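Lodia bedroom set – README / data card

Maintained by Réka Halász. Rules part by Randa Hattar. Last edit September 3, 2026. If something here disagrees with the collector sheet, this file wins, tell me and I'll fix the sheet.

What's in it

377 episodes, hand-held gripper, bedrooms only. Cloth handling: clothes, towels, blankets. No robot arm data in this release, that's the Inddale set. Recorded in private homes, people's own beds, own things. Nothing staged beyond putting the item where the task says.

Each episode folder has the video, the gripper width log and a notes file. Notes can be blank. Please don't treat blank as "all fine".

Licence

Research use inside the Tritadex group and partners who signed. Not for resale. Ask Heike Hamann before passing it on, even one clip.

Rules for recording

These came out of the July review. Old episodes were checked against them afterwards, 3 dropped.

1. Consent first, in writing, from everyone who lives in the home. Not just whoever opens the door. Form goes to Heike the same day.

2. Walk the room before starting. Letters, photos, screens, medicine – out of view or turned over. Ordinary clutter can stay. Chargers, cables, a towel by the headboard, leave them, we want rooms that look lived in.

3. Jaws open before you reach the cloth. Both pads in view, one each side of the bit you mean to grip. Come in slow. If you can't see both pads you're too close or tilted, back off and go again.

Dark cloth is the one that catches people out. Black fabric goes to one lump in shadow and the folds dissapear. Get some window light on it if you can, and don't stand between the window and the bed. A patterned blanket underneath is fine, it helps show where the dark edge is.
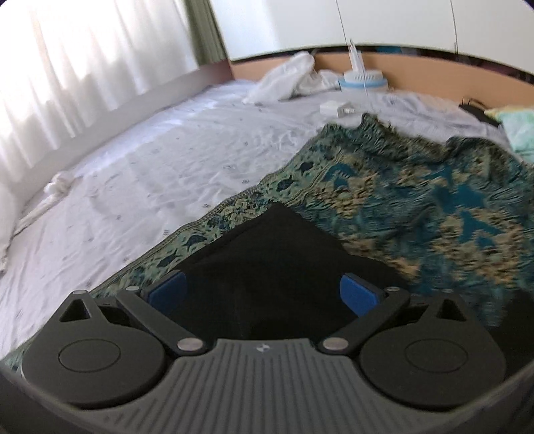 4. No pulling on cables. If the cloth is caught on one, stop, free it by hand, start a new episode. Do not cut and carry on in the same file.

5. Hands and faces. Other people out of the room. If someone walks in, mark the episode and Nicanor Varela will pull it.

6. Wipe the pads between homes. Check the pivots for loose screws at the same time, takes a minute.

Known problems

– Fisheye lens, strong bend at the edges, dark corners. Calibration is in the Rafferty folder. Use it before measuring anything.
– Motion blur on quick moves, worst on busy patterns. Not filtered.
– Width log drops out in 5 episodes, listed in gaps.txt.
– Item names are free text. "towel", "Towel" and "twoel" all exist. Sorry.

Withdrawal

A household can pull out whenever it likes, no reason needed. Write to Gleice Paiva. We delete the episodes and tell everyone holding a copy, and you then have to delete yours too.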